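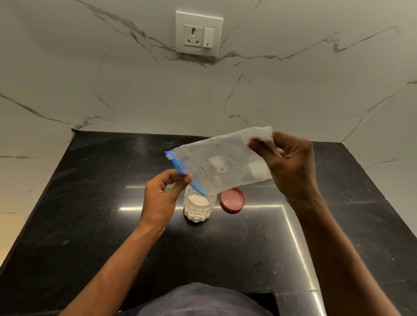
Zip-lock bag held open over a black worktop.

Clarnton Pantry Storage Log: README

Version 2, released 15 January 2025
Maintainer: Settimio Martinelli

Summary

The Clarnton Pantry Storage Log is a table of dry goods kept in home kitchens, with the container used, the storage place and the condition of the goods at each check. It covers flour, rice, pulses, oats, sugar, salt, ground coffee, dried fruit, nuts and whole spices. Records were kept by 16 households in Clarnton and entered by hand from paper sheets. The log is meant for people working on shelf life, household food waste or storage advice. It holds no laboratory measurements.

Files

items.csv: one row per item put into storage
checks.csv: one row per check, linked to items.csv by item_id
containers.csv: container types and their codes
households.csv: household code, kitchen type, heating type
notes.txt: free-text remarks copied from the sheets, spelling left as written
CHANGES: list of changes between versions

All tables are UTF-8, comma separated, with a header row. Line endings are Unix style. Text fields containing a comma are in double quotes. Version 1 used semicolons, and scripts written for it will need changing.

Fields in items.csv

item_id: whole number, unique across the log
household: code from households.csv
goods: one of the values listed in the CHANGES file under "goods list"
form: whole, split, ground, flaked or mixed
container: code from containers.csv
place: cupboard, open shelf, larder, worktop, fridge or freezer
opened: yes if the shop packet had been opened before the goods were moved
weight_g: weight at the start, in grams, empty if not weighed

Fields in checks.csv

item_id: as above
week: weeks since the item was stored
clumping: 0 none, 1 breaks up when shaken, 2 does not break up when shaken
smell: 0 normal, 1 faint change, 2 clear change
insects: yes or no
seal: closed, partly open, open or not applicable
discarded: yes or no

Container codes

J1 glass jar, screw lid
J2 glass jar, clip lid and rubber ring
B1 plastic bag, zip closure
B2 plastic bag, tied or clipped
P1 shop packet, folded
P2 shop packet, clipped
T1 tin, push-on lid
X1 any other container, described in notes.txt

Code B1 covers both thin and thick bags. The sheets did not ask for thickness, so the two cannot be told apart. Bags kept inside a jar or tin are coded by the inner container, and the outer one is given in notes.txt.

Collection

Each household had a printed sheet and checked its goods every 2 weeks. Checks began in June. Households chose what to store and how, and nothing was handed out except the sheets. Items finished during the period have no further rows after the last check. An item moved from one container to another was closed and given a new item_id, with the old number recorded in notes.txt.

Sheets were typed up by Cattaneo using the Goltus entry form, which rejects values outside the allowed lists. A second person retyped 15 sheets chosen at random. Differences were settled by going back to the paper.

Known problems

Smell is a matter of opinion and was scored by whoever did the check. Scores should not be compared between households without allowing for this.

Household C8 stopped weighing goods early on. Its later values for weight_g are empty, not zero.

Humidity was not recorded. An earlier plan to use Clindow room sensors was dropped before collection started, and the column rh_pct left over in version 1 has been removed.

Freezer items are few and nearly all are nuts or ground coffee. They are too few for any comparison by container.

Some dates on the sheets were missing. Where the week could be worked out from the checks before and after, it was filled in and week_est in checks.csv is set to yes. Otherwise the row was left out.

Loading

Read item_id and household as text. Several spreadsheet programs will turn household codes such as 3E2 into numbers if left to guess.

Privacy

Names, addresses and shop receipts were removed before release. Free-text remarks naming a person were cut, and the cut is marked with three dots in square brackets.

Licence

Tables and notes: CC BY 4.0. Please cite as: Martinelli, S., Clarnton Pantry Storage Log, version 2.

Corrections should give the file name, the item_id and the value thought to be wrong.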